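Pidby retoma testes da célula de dois braços após troca de cabos

A célula de dois braços da Pidby voltou a funcionar no domingo à noite, depois de três dias parada por causa de um mau contacto no punho direito. A avaria era intermitente – a garra perdia o sinal a meio do movimento e o controlador desligava tudo por segurança.

Wen-hsiung Ng, que trata da manutenção, começou por suspeitar da fonte. Não era. Mediu 24 volts certos nas duas bases, trocou os conectores, nada. O problema estava no cabo fino que faz a curva junto ao motor do punho, já partido por dentro. Cabo novo, um pouco mais comprido, curva mais larga. O mesmo foi feito no braço esquerdo, por precaução.

Seguiu-se o reaperto dos parafusos das placas de fixação e nova calibração das câmaras dos punhos, feita duas vezes porque a primeira ficou com um desvio na vertical. Os testes são com blocos pequenos, de cor e de madeira, em cima de uma toalha estampada. A equipa quer completar 3000 ciclos antes de mexer outra vez na máquina.

Passa a haver também uma rotina fixa: inspecção visual dos cabos no inicio de cada turno, abraçadeiras substituidas todos os meses, registo em papel ao lado do quadro. As peças de reserva vêm da Mikkelsen, com entrega prevista para Fevereiro.

Blocos sobre a toalha estampada, garras pretas por perto:

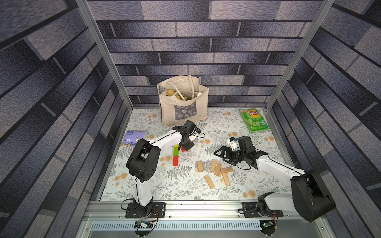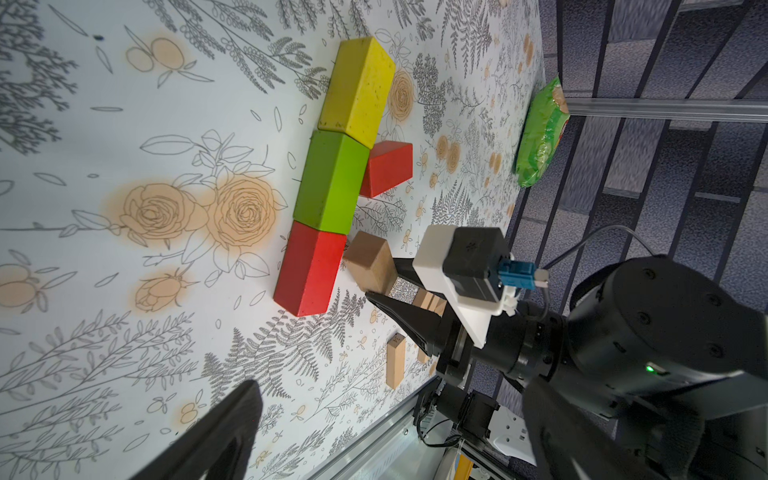 Pao-chu Wan comentou que a curva larga resolve metade do problema e que, na célula da Nondach, o cabo só deixou de partir quando passaram a prendê-lo em dois pontos antes do punho. Perguntou ainda se a calibração é refeita sempre que se mexe nas abraçadeiras – lá tiveram desvios por causa disso.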